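About Us | Home & Shop Robotics | Who We Are

Ravside is a small engineering shop. We test robot arms on chores. Dishes, drawers, boxes, sorting, wiping, folding. The boring stuff people ask us about at every open house, and the stuff most demo videos skip past.

We started in August in the back half of a unit at Tunbridge, with one workbench and a borrowed desk. Now we have 64 chores on our list and two sides to the business. One side does homes. The other side does shop floors – kitting, bin picking, putting parts where parts go.

What we do, short version. A customer sends us a job. We break it into steps, build it in simulation, run it there until we're sick of it, then try it on real arms. Then we write down what happend. Good or bad, the customer gets the whole report.

Our rule for a pass is 90 clean runs in a row. No hand on the table, no nudging the part back into place, no restarts. Most chores don't get there the first month. Some have been on the list since the beginning and are still on it.

Simulation comes first becuase it's cheap. Drop a block 500 times overnight and all you've used is electricity. Two-arm work especially – you want to find out on a screen that the elbows hit each other. 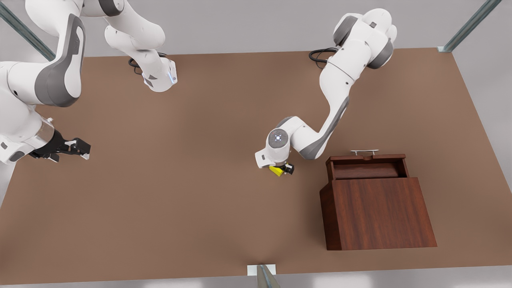
Can a robot do my household chores yet?
A few of them, one at a time, in a room set up for it. Picking up a known object and putting it in a known place works well now. Clearing a kitchen after dinner with kids running through, not close. Anyone selling you that for this winter, ask to see it done in your kitchen.

Same answer for shops, mostly, but shops have it easier. Parts show up the same way every time. Light doesn't change. You can bolt things down. We have put arms into small packing lines and they do fine work on the dull half of the shift. They still want a person near by for the odd part that comes in sideways.

Things that are still hard, from our own list:
Lids. Any lid.
Cloth, wet or dry.
Clear plastic and glass.
Small drawers that stick.
Bags with stuff already in them.

Anik is our in-house planner, the software that decides which arm goes first and which one waits. Watkins is the test bench program, 60 minutes per chore, same layout for everybody, so results can be compared. We lend the Watkins layouts to schools free of charge. Ask.

We don't build arms and we don't sell them. We get paid for testing, so a failed chore costs us nothing to report. Customers like that, after the first report anyway.

Visits – mornings are best, the benches are busy after 2 pm. Closed-toe shoes please. Bring the thing you want picked up. If it fits on a table we'll probably try it.

Related
What Counts as a Clean Run
Anik Release Notes
Why Lids Are Still on the List
Borrowing a Watkins Layout for Your Classroom
Directions to the Tunbridge Unit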